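2024-01-12

Glue log, cont. Batch 3 of the hide glue went off overnight. Smell reached the stairwell before I did. The Kornance granules say to soak for 2 hours and hold warm, and I soaked for 2 hours and held warm, so either the thermostat on the pot is lying or I am. Borrowed the thermometer from the Ulmont kit to find out which. Pot reads 148 F on its dial, thermometer disagrees by a margin I'm not writing down until I've tried it again.

Test joints, maple on maple, from the Wastov offcuts: two held, one let go while I was still admiring it. The one that let go was the one I'd labeled "good" in marker. Have stopped labeling things in advance.
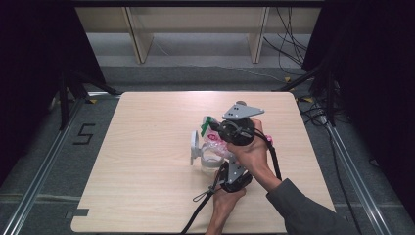
Bench, both hands busy.

Fresh batch started after lunch, half the granules, cold water this time. Straining it through the old stocking gave fewer lumps than the proper sieve, which cost more than the stocking.

Ríos order: chair back still in clamps. Do not move it. Do not "just check" it. I checked it, and it's now a hair out of square at the top rail, so a warm knife and a second go, probably next week.

To buy: 800 g granules, lidded jar, new brush (the present one sheds like a spaniel). Unplug pot before leaving. Underlined twice on the door, for my own benefit.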